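Visiting a robot open day with a school group - what should I ask for?

Posted in: School Trips and Visits
Posted by Natalia Varela

I'm taking 16 eighth graders to the open day at Cedach in June. They build and program small robot arms there. The booking form has a box for "special requests" and I don't know what to put in it. We get 47 minutes in the arm room, and I'd like the kids to see more than a slide show. Has anyone been? Is it okay for them to stand close?

Dayana Betancur

I went last year with a smaller group. Put in the box that you want the pick and place demonstration. If you leave it blank you get the general tour, and most of that is hallway and a talk on the company's history.

In the demonstration an arm works at a plain white table with a two-finger gripper. Ask them to put the wrist camera on the big screen too. My kids had been watching the arm from the side and lost interest after a few runs, but with the wrist view they started calling out when they thought the fingers should close.
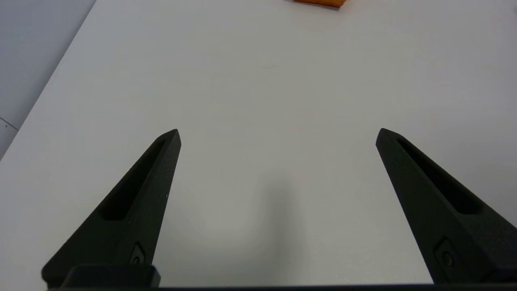 Ollance says their group never got the wrist view on the screen, so ask for it by name and ask again when you arrive. The person at the front desk did not pass the request along.

As for standing close, there was a line on the floor and everyone stayed behind it. Staff were relaxed about questions but firm about the line. Two kids got to press the start button. Decide who before you go - mine argued through most of the safety talk.

Shehu

Parking is bad. Bus can drop off at the side door but can't wait there. Don't know about the demo, we only did the general tour.

Natalia Varela

Thanks both. I wrote "pick and place, wrist camera on the screen" in the box and got a confirmation email back. I'll draw names for the button on the bus. Shehu, is the side door the one by the loading dock?

Shehu

Yes, loading dock side.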